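The Last Reel at the Driroler

The summer I was twelve, I saw the greatest horror movie ever made, and I have been trying to see it again for 40 years.

It was called Zirnham. You won't find it on any list. It played at the Driroler, our one-screen theater out past the rail yard, on the back half of a double bill with some western I've completely forgotten. My sister took me. She was supposed to take me to the western and bring me straight home, but she had a bag of caramels to finish and neither of us felt like walking yet, so we stayed put. Oh, I'm so glad we stayed put!

It starts with a woman buying a house by mail. She gets off the train with the key in her glove and there's the whole town of Zirnham standing on the platform, facing the other way. No music. You keep waiting for one of them to turn around, and the movie just lets you wait. I had a caramel in my mouth and I forgot to chew it.

Then there's the stairwell (people who love this stuff will know how rare a really good stairwell is). She climbs five flights with a lamp, and on each landing the wallpaper has a little more of a face in it. My sister put her coat over both our heads. I made a gap with my fingers and kept watching.

And then, right as she reached for the attic door, the film stopped. The lights came up, the manager told us the last reel hadn't arrived, and we all got passes to come back. I did come back. They were showing a musical. 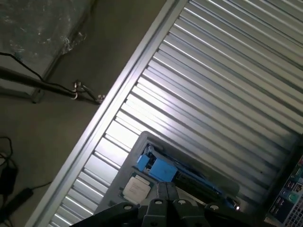

Gray tray on ribbed metal.

So that was my life's work settled. I wrote to distributors. I went to conventions and stood in front of tables of old posters, asking the same question until the dealers could see me coming. I learned that the studio was called Kalinowski, that it made monster pictures on shoestring money, and that it went under the same year I sat in that theater. I found a lobby card once, with the woman on the train platform, and I was so happy I missed my bus.

The letter came in March. A film archive in Janon had opened a crate from a closed warehouse, and there were two cans in it with Zirnham on the lids. Would I care to come and look?

Would I! I called my sister before I'd finished reading. She flew in with caramels.

They sat us in a tiny screening room with five seats and terrible springs. First can: the train, the platform, all those backs. It was even better than I remembered, slower and stranger, with a wind on the soundtrack I'd never noticed. Second can: the stairs. My sister already had her coat up. I left mine on the floor and leaned forward.

The woman reached for the attic door. I waited for the lights.

The door opened.

It was a theater in there. Rows of seats, a beam of light overhead, the whole audience facing away from her. She walked down the aisle with her lamp, very slowly, looking along every row, and near the front she stopped beside two kids huddled under a coat. One of them had made a gap with her fingers.

"Don't look," my sister whispered.

I looked.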